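Let the small clubs keep their Saturday nights

In the town of Hundton there is a sports hall with 1152 seats, and for eleven years I have watched amateur boxing in it. The seats are hard, the coffee is bad, and in winter you keep your coat on until the third bout. I write this because the hall's owner, the company Grotmont, has decided that from April it will take combat sports only when the promoter can guarantee a full evening of professional fights. For the amateur clubs this means the door is closed.

I understand the reasons of Grotmont. A hall costs money also when it is dark. A professional card sells the expensive seats near the ring, and the bar does in one night what it does with us in a whole season. I do not think these people are bad. I think they are looking at one column of the page and forgetting the other one.

My own club is the Tridon Boxing Club. It was started in a room behind a bakery, and the members still call the old bag in the corner "the baker." Our coach, Adoración Toledo, has nearly 20 boxers with a medical card this season. Most of them will never be paid for a fight and do not want to be. They want to train on Tuesday and Thursday, and then two or three times in the year they want to walk to a real ring, with a real bell, and have their mother shouting in the fourth row. If you take this away, they will still train for some months. After that they will stop coming, one after another, and they will be too polite to say why.

People tell me that the clubs can use school gyms. We have tried it. The ring we rent from Zaki needs a ceiling higher than most schools have, and the doctor wants a separate room with a bed and a door that closes. In one school we put the doctor in the music room, between the drums. The referee allowed it, but he told me clearly that he would not allow it again.

Others say that boxing should not be helped at all, since young people get hit in the head. This argument I respect more. I have two nephews, and I was not calm when the older one asked for gloves. But a supervised bout with a doctor, a headguard and a referee who stops it early is the safest form this sport has. When the legal evenings disappear, some of the boys will find the other kind, in a warehouse, with a telephone filming and no one to stop it. We had this already in our region and I do not wish to see it again.

What I ask is small. Let Grotmont keep four Saturdays in the year for the clubs, at the old price, and let the clubs share them. I am ready to discuss the bar. Ashraf Slaoui of the regional league has offered to make the calendar, so that no club books a date and then leaves it empty, a thing which happened in the past and for which we must accept our part of the blame.
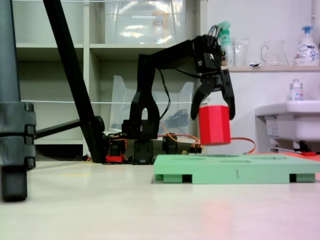 The league meets Grotmont on Mon 5 October, and the meeting is open to members of all clubs. I will be there with Adoración and with those of our boxers who can leave work early. If you have ever sat in those hard seats, please come too, and bring your coat.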